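Chapter 4
Office Work and the Movement of Information

At the end of this chapter you should be able to explain how written records pass through an organization, describe the main stages of data entry, and identify the points at which errors are most often introduced.

4.1 From Paper to Record

Every organization keeps records. A hospital records admissions, a warehouse records deliveries, and a town office records permits. Until well into the twentieth century most of these records were written by hand in bound ledgers, and a clerk who wanted to find an entry had to know which volume to open.

Consider the Grivelwood Water Office, which will be used as a case throughout this chapter. The office served 2773 households. Each household had one page in a ledger, and meter readings were copied onto it from a field book. The copying was done in January and again in July. When a reading was copied wrongly, the mistake was usually found only after the customer received the bill.

Moving such records to a computer changes where the copying takes place. Someone still has to read a figure and enter it. The person doing this is called a data entry operator, although in small offices the task is often one part of a wider job.

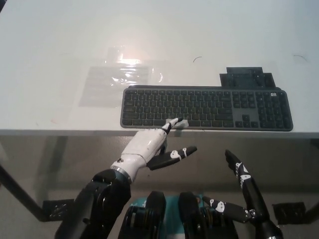
Figure 4.1 A full-size keyboard. The numeric keypad is at the far right.

The numeric keypad groups the digits in a small block so that they can be entered with one hand. Operators who work mainly with figures learn to use it without looking down, which leaves the eyes free to follow the source document. Letters are entered from the main block of keys.

4.2 Source Documents

A source document is the form from which data is taken. Invoices, time sheets, and order slips are common types. A well-designed source document lists its items in the same order as the fields on the screen. At Marent, a supplier of plumbing parts, the order slip gave the customer number last while the screen asked for it first. Operators had to read each slip from bottom to top and then go back. In one month the firm handled 1285 slips, and 900 of them came from repeat customers whose numbers were already on file. Redesigning the slip cost little and removed a step from every entry.

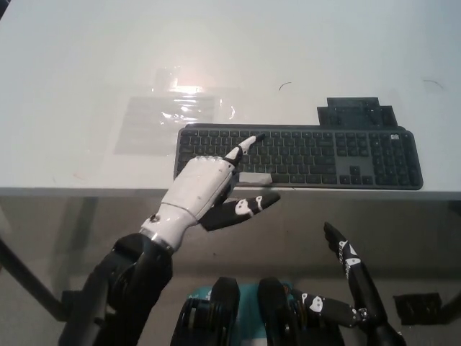
Figure 4.2 Pressing a key on the keyboard.

4.3 Types of Entry Error

Errors made during entry fall into a few types. In a transcription error, one character is replaced by another, as when 514 is entered as 574. In a transposition error, two characters change places, and 514 becomes 541. In an omission, a character or a whole field is left out.

Transposition errors in figures have a useful property. The difference between the correct number and the wrong one can always be divided evenly by nine.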